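Rules for a robot that handles glass

By Dayana Villca

Arboleda does contract work for small laboratories, and until last May most of its rules about robot arms were kept in people's heads. Now they fill 14 pages, held on a clip by the door of each work cell.

Marjatta Huttunen wrote most of them. She had spent 7 years in plant safety at Rostden before she moved to laboratory work, and she says the hard part was getting the wording short enough for people to read it.

"The old sheet told you to take care," she said. "You can't check whether someone has taken care."

The new pages deal in things that can be checked. Nothing goes on the table that the job does not call for. Racks are set down with the arm stopped. Grip pads are looked at before each run and wiped if there is any dirt on them, and a pad with worn texture is changed the same day. Practice runs use coloured liquid in place of samples, so a spill is easy to see and safe to mop up.

Speed took longest to settle. Yoshinori Tamura, who programs the arms, wanted one limit for the whole cell. Huttunen wanted a slower one close to glass. They ended up with two, and the arm changes over before its fingers come level with the top of a tube.

Staff had complaints. Fidelina Chávez, a technician on the early shift, thought the sign-off sheet asked for the same thing twice, and 3 lines were taken out. She still finds the pad check slow. "I do it, though," she said. "I've seen what a bit of grit does to a grip."

The rules cover the camera at the wrist as well. Its view has to take in both fingertips, and the picture is checked at the start of a shift with the gripper open and a rack on the table. If either tip is out of view, the cell stays off until the mount has been reset.

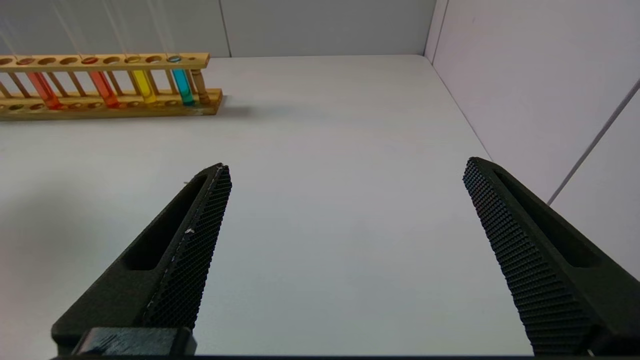
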